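Breathing and the nervous system: what we teach at Driltetti, and why
Speaker notes, Wednesday evening talk, Stirkness hall
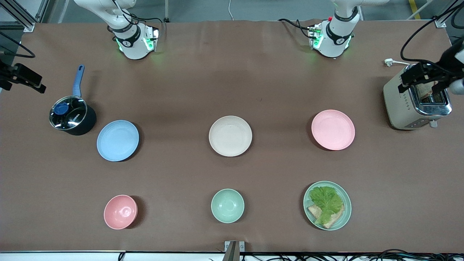 1. Welcome (start at 7, even if people are still coming in)

Good evening, and thank you for coming. My name is Donal Mac Suibhne. I teach slow breathing and simple body relaxation at the Driltetti practice. English came to me second, so if I say something strange, please raise your hand and I will say it again in another way.

Tonight I will speak for less than one hour. There will be two short exercises. You can do both of them in your chair, with your shoes on. If you don't want to take part, please just sit and rest. That is also fine.

(Ask: who has tried a breathing exercise before? Wait for hands. Ask one or two people what it was like. Do not comment if they say it was boring.)

2. Who should be careful

Say this before the first exercise, not after it.

If you have a heart or lung condition, if you are pregnant, or if you have panic attacks, please speak with your doctor before you start a regular practice. Tonight's exercises are gentle, but please stop if you feel dizzy or if your fingers start to tingle. Go back to your normal breathing and wait. Please do not change any medicine because of something I say in this talk. I am a breathing teacher and not a doctor.

3. What is happening in the body

Many people think that a breathing exercise is only a way to keep the mind busy. It does keep the mind busy, but there is also something physical going on.

A part of the nervous system works without our orders. It looks after the heart, the digestion, the sweating and many other things. We usually speak of two sides. One side prepares us for effort or danger. The other side is more active when we rest and digest food. Both are working all day long, and the balance between them moves.

When you breathe in, your heart speeds up a little. When you breathe out, it slows down a little. In many people you can feel this at the wrist. (Show where to find the pulse. Give them time. Some people will not find it, tell them to try the neck, softly and only on one side.)

So if we make the out-breath longer, we give more time to the slower part. This is the whole theory I need for tonight. There are longer explanations with the vagus nerve, and if somebody asks, I can talk about it in the break. The research is growing, but the studies are often small, and I prefer to promise less.

4. First exercise: the long out-breath

Speak slowly here. Last time I was too fast and the back row gave up.

Sit with both feet on the floor. Let the hands lie on the legs. Close the mouth if your nose is free. Breathe in while I count to four. Breathe out while I count to six. If six is too long, stop at five. Do not push the last air out.

We do this 10 times. (Count out loud for the first three, then only say "in" and "out", then be silent. Look at the clock and not at the people. They do not like to be looked at.)

Afterwards, leave a pause. Ask how the shoulders feel. Accept all answers, also "the same as before."

5. The diary

(Hold up the printed diary. Pass the spare copies along the rows.)

At Driltetti we ask every new person to keep a small diary. It has room for 84 days, one line for each day. You write the time, how long you practiced, and one word about how you felt. One word is enough. In my first years I asked for a full paragraph and most of the diaries came back empty.

The diary was made together with Clason, the print shop near the harbor, and they kept the price low for us. Thank you to them, please say this even if they are not in the room.

What we look for when we read it:
- Is there a time of day that works better? For many people it is before lunch, which surprised me.
- Did the person stop for a week and then come back? This is normal. Please don't start again from the first page, continue on the next line.
- Is the same word written every day? Then perhaps the exercise has become too automatic, and we change the count.

6. Questions I usually get

"Must I breathe through the nose?" It is more comfortable for most people, and the air arrives warmer. With a cold, use the mouth.

"Can I do it in bed?" Yes. You will perhaps fall asleep before the end, and I do not see a problem with that.

"Does it replace my other treatment?" No. Some of our visitors also go to acupuncture or massage, some take tablets for blood pressure. Tell the person who treats you that you are doing breathing practice.

"How long until I notice something?" I can't give a day. Some feel calmer on the same evening. Others feel nothing for several weeks, and a few decide it is not for them.

"Is a phone app good?" If the voice does not irritate you, yes. Turn off the messages first.

7. Second exercise: hands on the ribs

Put your hands on the sides of the lower ribs, with the thumbs toward the back. Breathe in softly and feel if the hands move outward. For many of us they hardly move at first, and the chest goes up instead. Don't force it. After four or five breaths, let the hands drop and just breathe.

(If the time is short, skip this one and go to the end. Do not rush it.)

8. Before people leave

The spring course begins in April. We meet once a week in the small room upstairs, please bring socks and something warm. We have roughly 156 names on the mailing list now, so answers to e-mail can take a few days. The paper list is by the door, write clearly please.

Ask them to stand up slowly. Thank the hall. Take the diaries that are left on the chairs, I forgot them there in the autumn.

Related items
Slow breathing at the desk: a short guide
What to wear to a relaxation class
Sleep and the evening meal
Handout: the Driltetti diary, how to fill it in
Talk notes: neck and jaw tension
Spring course at Stirkness, places and times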